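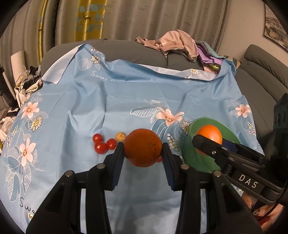
The quote from Bulten came in at 5:00. Three arms, two spare sets of pads, no shipping. She read it standing up, phone on speaker, her sister already talking over it.

"Too much."

"It's a packing line. It costs what a packing line costs."

"Clonaro was cheaper."

"Clonaro doesn't do soft fruit. I asked. Twice."

Silence. Then the calculator again, tap tap tap. $314 a month if they leased, five years, and teh orchard loan on top of that. March was when the loan came due. March was always when everything came due.
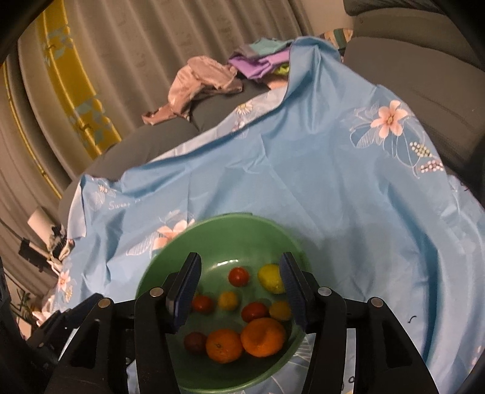

"What about tomatoes," her sister said. "Ocampo wants mixed boxes. Lemons, tomatoes, the little mandarins. Can it do tomatoes?"

"If we buy the good pads."

"And if we dont?"

"Sauce."

A laugh, finally — short, but a laugh. She crossed out three arms and wrote two. Crossed out Bulten, wrote it back in. Anow had a used one listed, no warranty, pickup only, four hours each way.

"You still there?"

"Getting my keys," she said.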